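June, late, kitchen table

I have been a household robot for most of the day and my shoulders hurt. I don't know why my shoulders hurt. I used a mouse and a keypad, and the robot doesn't even exist outside the computer, but there you go, my body believes in it.

So, day four of recording for Furkum. The target for this batch is 240 good episodes and I have 200 in the can as of this evening, which sounds great until you remember that the first 200 are the easy ones. I always do the easy ones first. Go to the table. Go to the counter. Find the bread. I leave the tricky ones sitting at the bottom of the sheet like the gross vegetables and then act surprised when that's all that is left on the plate.

I should write down how the day goes, because I know I'm going to forget all this by fall. The sheet gives me a line of text, something like "find the loaf and face it," and the program drops me somewhere in the house. Then I drive. Everything I do gets saved along with whatever the robot would be seeing at that moment, and later the learning system gets fed the whole pile and tries to work out that when somebody says "loaf" they want it to go do what I did. I am basically the older sibling it's going to copy. Poor thing!

The morning was all kitchen. The house we're using is called Karppinen (all the houses have names, this is the second one I've worked in, the first was Vandorari and I got so tired of its stairs), and the Karppinen kitchen has a tiled counter that I now know better than my own. I did bread until I was actively hungry. You'd think bread would be the simplest thing in the world. You drive up, you look at it, you press the key that says done. But they want it from different sides and different distances, and they want the approach to look like you meant it. No wiggling. If I overshoot and have to back up, that one's supposed to get tagged, and if I overshoot twice I throw it out and start over. I threw out a lot before coffee.
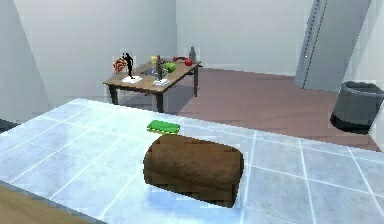 By ten I had a rhythm going, and I'd even stopped holding my breath on the turns. My trick is to say the instruction out loud before I move. It feels silly, alone in my kitchen announcing "find the loaf" to the dog, but I make fewer mistakes when I do it. When I just read the line off the sheet, my eyes slide over it, and then I've driven very smoothly and beautifully to the wrong object and stopped in front of it like a waiter with someone else's soup.

The thing I keep turning over is how much of this job is about being boring. My natural way of driving is to cut corners and swing wide and fix it at the end, which is also how I park. It works fine for me, because I can see what's going on and I know what I meant. But a system that only has my recordings to go on will pick up the swing as if the swing was the point. Last batch somebody had a habit of looking left before going through any opening, just a little nervous flick, and the trained version did it too. Every single time! It flicked left at doorways, it flicked left at hallways, it flicked left at a gap between two chairs. I laughed until I remembered that it might well have been me.

(I'm fairly sure it was me.)

After lunch I moved over to the bedroom set. Those are what the sheet calls "look first" episodes, meaning the thing you're asked for may not be anywhere near where you start, and you have to go around and check places in an order that makes some kind of sense. Beds, tables, then the floor. I like these more than I expected. There's a bit of a treasure hunt about them, and time goes faster. The downside is that I know the rooms by now. If I've already run across something on the floor by the wall six times, then on the seventh I'm going to drive straight there, and that's cheating, kind of, because the robot has no business knowing. It's supposed to be searching. So now I have to pretend to search, and pretending to search is a really weird skill. I do a slow pass over the bed first, then along the edges, and I try to feel honestly uncertain. I'm a bad actress. I can tell from the replays which ones were real and which were me performing.

I wrote this up on the project board mid-afternoon, more as a complaint than a question, and figured it would just sit there.

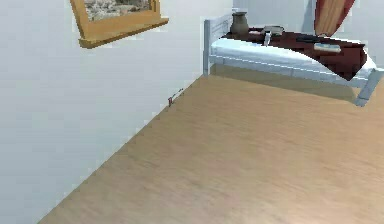 Bistumetti wrote back inside of five minutes to say that a fake search is worse than no search, and please don't act. If I know where the thing is, skip the episode, ask for a reshuffle, and take a fresh layout. The learner can't tell a real hesitation from a pretend one, so it will learn to dawdle on the bed for no reason and we'll all be sorry.

Which, fine, fair. I had been a little proud of my dawdling. I asked how many of the ones I'd already done I should pull, and the answer was to go by my own judgment, and if I cringed watching it, it goes. I cringed at 21 of them. That's where a good hour of the afternoon went, sitting there with a bowl of pretzels watching myself be phony in a bedroom. (The 200 I mentioned up top is after pulling those, so at least I'm not lying to my own diary.)

The reshuffle does help. Things get moved to new spots and I'm properly lost again, in a good way. I wish I'd known I could just ask for it! Four days in. It's probably in the instructions, and the instructions are probably that long document I skimmed on the first morning while I was also eating toast.

Around four I went back to the kitchen side, because I had a few "far target" lines still open. In those, you start by the counter and the thing you want is way off across the room and tiny, and you have to commit to a direction before you can properly make it out. I used to hate these and now I'm coming around. There's something satisfying about picking your line early and sticking to it. Also my turns are way better than on the first day. I compared one of each tonight and the old one looks like I was driving a shopping cart with a bad wheel.

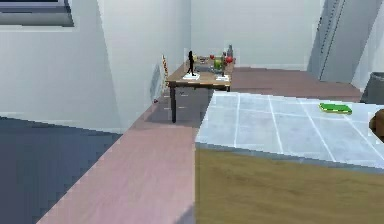 Start view for one of the far-target runs, Karppinen kitchen, with the table way at the back.

The naming is what slows me down on these. After each episode I have to type what I went to, in my own words, and the words are supposed to be the ones a normal person would use in their own house. Easy for bread. Less easy for the flat green thing on the counter, which I have called a sponge, and a book, and in one moment of weakness "green thing." I asked whether I should pick one and stick with it, and was told no, leave the mix in, people in real houses will call stuff all kinds of names and the system had better get used to it. I like that. It's the only part of the job where being inconsistent is a plus, and I have a lot to offer there.

Same with "table" versus "desk." Same with "trash can," which I typed as "garbage" all through Vandorari, because that's what my family says, and now there's presumably some robot brain out there with a touch of my mother in it.

Doorways, though. Doorways are what's left at the bottom of the plate. I have been putting them off since the start and this evening I finally did a handful. The instruction will be something plain like "go to the armchair," and the armchair is in the next room, and in between there's an opening that has looked perfectly wide right up until I'm in it. Clip the post and the whole episode is dead. No partial credit. I killed the first three in a row and said a word that sent the dog to the other room. 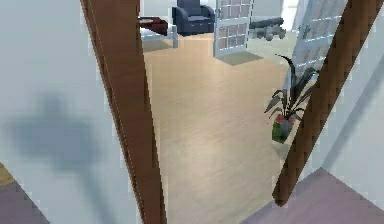
What finally worked was slowing down way before I thought I needed to. I'd been aiming at the target from the very start, eyes on the prize, and that pulls you off at an angle so you meet the post with your shoulder (maybe that's why mine hurts). With the armchair all the way at the far end, it's so tempting to point straight at it and go. Now I aim for the middle of the opening first, and forget there's a chair at all, and only once I'm over the line onto the light wood floor do I pick it up again. There's also a potted plant right by the post on the right, with long leaves drooping out every which way, so hugging that side is no good. Keep to the middle, go through, then think about furniture. I got five clean ones in a row like that. Five! I did a little dance.

I wrote that tip on the board too, and then took it down, and then put it back up. I worry it's obvious. But if it's obvious, why did it take me until evening to think of it?

One more thing I want to remember, about the last run of the night. I got through the door clean, went to the chair, stopped nicely, pressed done, and then saw I'd been asked for the plant. Perfect driving, wrong thing. I hadn't said it out loud. I was tired and I skipped the one step that I know works. So that got tossed, and I closed the laptop before I could get mad and try to win it back, because the ones I do mad are always garbage (trash).

For tomorrow: ask for a fresh layout before I even start. Doors first, while I'm awake – no bread until they're done. If I can get to 233 by dinner, the last few can wait for the morning after. Buy more pretzels. Find out from Furkum if the next batch is Karppinen again or someplace new, and if it's the place with the stairs I am going to need a better chair.

The dog is back and wants out. Going to bed after.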